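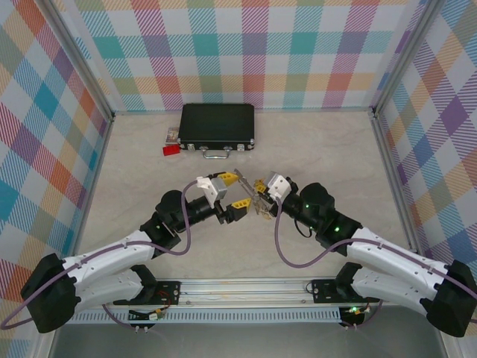
4. Recording the Bimanual Handover Set

This section covers the handover episodes used in the Stulard background study. Read Section 3 (arm calibration) first. The study compares policies trained against plain walls with policies trained against patterned walls, so the wall covering must match the one listed on your run sheet.

4.1 Before you start

1. Check that the wall covering is flat on all three sides. Tape down any lifted corner.
2. Wipe the floor panel with a dry cloth.
3. Confirm that the purple cable on each arm moves freely through the full range of the elbow.
4. Start the Zilby recorder and wait for both wrist camera feeds to appear.

CAUTION: Keep your hands outside the enclosure while the follower arms are powered. Use the stop switch before you reach in to reset an object.

4.2 Placing the objects

5. Lay the black briefcase flat near the back wall, with the handle facing the arms.
6. Stand the picture card at the left end of the briefcase.
7. Put the red block on the floor in front of the card.
8. Place the keys within reach of the right arm.

Note: The briefcase, card and block are distractors in this set. Shift them a little between episodes, but do not swap them for other items.

4.3 Recording an episode

9. Press Record. Pick up the keys with the right gripper.
10. Bring the keys to the gap between the two grippers. Keep the left gripper open until the keys are between its fingers.
11. Close the left gripper, pause, then open the right.
12. Move the right arm clear and press Stop.

If the keys fall, stop the episode and mark it "drop." Do not delete it. Dropped episodes are scored separately.

4.4 How many to record

Record 200 episodes for each wall covering. Recalibrate after any collision, and again at the start of each session. The May release holds 1414 episodes, of which 471 use the patterned walls. Episodes from Myklebust were recorded with older finger tips and are kept in their own folder.

Send questions about episode labels to Delwyn McAlister. Upload finished sets to Varico by Thursday evening.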